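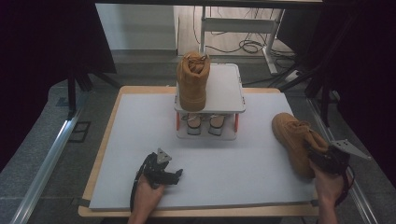

Lellthorpe Footwear Storage Pilot: second progress report to the Voslow Fund

Period covered: March through June

We were asked to say whether the two-tier shoe rack saves enough floor space to justify buying it for every entry hall at Lellthorpe. The short answer is that we still can't say yes, and the figures sent in with the spring application look too generous to us now.

What was done

The Hamann rack was set up on a table so that loading and unloading could be watched up close. It is a white plastic unit with orange-red legs and an upper shelf with small raised clips at the edge. We loaded it with suede work boots on top and smaller items on the base, then repeated this in different orders. By the end of June we had logged 233 placements. Of those, 197 met the standard we agreed on with you: boot upright, toe toward the front edge, nothing hanging over the side.

The remaining 36 were nearly all on the upper shelf. Most involved the second boot of a pair. The first one goes on easily and tends to get set down in the middle, and then it has to be moved before its partner can join it. Laces bunched at the collar also got in the way when the two boots were pushed together. Tucking them inside first helped a little, but we doubt residents will bother.

What we are not convinced by

The supplier's sheet treats the space between the tiers as full storage. We would not. Low items go in there side by side without trouble. An ankle-high boot is another matter, and the plan for the halls assumed boots on both levels. If boots can only go on top, the saving in the application shrinks to the point where a plain mat might do as well. We have asked for the sheet to be corrected and have not had a reply.

We also can't tell you how the shelf clips will hold up. The original plan called for 1000 placements before any opinion on wear, and we are less than a quarter of the way there. Anyone quoting our results as proof of durability is getting ahead of the evidence.

Spending

Within budget. The 4 racks bought at the start are still in use and no replacements have been ordered. The Honari racks listed in the application were not purchased, and that money is unspent.

Next period

Continue with the Hamann rack up to 1000 placements. Measure the gap between tiers against the boots residents own. Run the same test with a mat and no rack, which should have been in the plan from the start.

We ask that the decision on the larger order be held until those numbers are in.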